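Bingo Hall Manager Software: Plarar by Divance

Home » Products » Halls and Clubs » Plarar

If you run a bingo night, you already know how much of the evening goes on things that aren't bingo. Selling the books, checking the claims, working out what the house prize should be when more people walk in ten minutes after the first game has started. Plarar is our hall manager program, and we wrote it for the people who stand at the front with the microphone and would like to go home at a decent hour!

It runs on an ordinary Windows laptop with a second screen or a projector plugged in. The caller sees one view, with the controls, the claim checker and the running order for the night, and the players see another, with the last number called nice and large and the full board beside it. You can change the colors, put your club's name across the top, and pick whether the numbers are spoken aloud or left to the caller (most callers prefer to do it themselves, and we wouldn't dream of getting in the way). 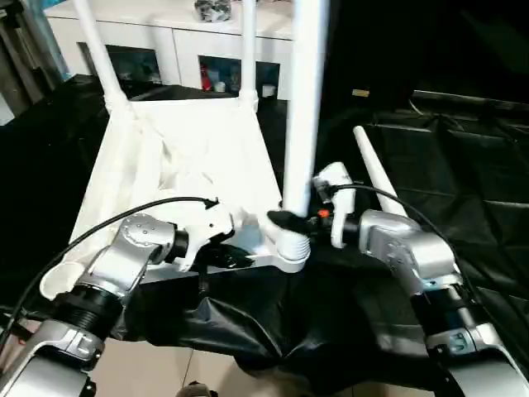
Checking a claim takes a few seconds. Type in the serial number from the bottom of the ticket, press Enter, and the ticket comes up with its called numbers marked. If it's a good claim the border goes green and the prize is logged against that game. If a number is missing, you'll see which one, so you can tell the player kindly and carry on. Plarar reads 75-ball and 90-ball tickets, and we keep adding patterns as people ask for them. There are 194 in the pattern library at the moment, from the plain old four corners to a rather lovely snowflake that Merike Krūmiņa on our design side drew last winter and that has been terribly popular ever since.

Prizes can be fixed, or they can follow the takings. Set a percentage for each game, enter your ticket sales at the door, and Plarar does the arithmetic and shows the amounts before you announce them. Rolling jackpots carry over from one session to the next, even if you skip a week for the holidays or the hall is booked for a wedding.

What you get

Caller view and player view, on two screens
Claim checker for 75-ball and 90-ball tickets
Ticket printing, with your own header and footer
Session reports you can save or print
A practice mode for training new callers

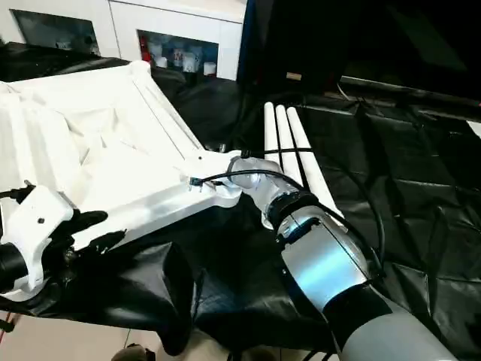

The practice mode deserves a few more words, as it's the part we hear about most. It plays a full session with made-up players who make claims at awkward moments, some good and some bad, at whatever speed you choose. Rohani Saragih looks after our support desk and likes to suggest it to anyone who is nervous about a first night. Run it at home for an evening or two, with a cup of tea, and the buttons will feel like old friends.

Licenses

One license covers one hall and up to 3 computers, so you can keep a spare laptop ready in the cupboard. Clubs that play in several places can ask for the Dratisow plan, which shares jackpots and reports between halls. Upgrading later is no trouble at all, and your old sessions come with you.

You can try everything free for 7 days. The trial prints a small Divance line on the tickets and is otherwise the full program. When you buy, we email a key, you paste it in under Settings, and the line disappears.

Please check your local rules on bingo and charity gaming before you sell tickets. They vary a good deal from place to place, and our support desk can't give legal advice.

Requirements: Windows 10 or later, second display or projector, any printer for tickets. An internet connection is needed to enter the key and fetch updates, but you can run your sessions without one.

Download the trial | Request a quote | Read the caller's guide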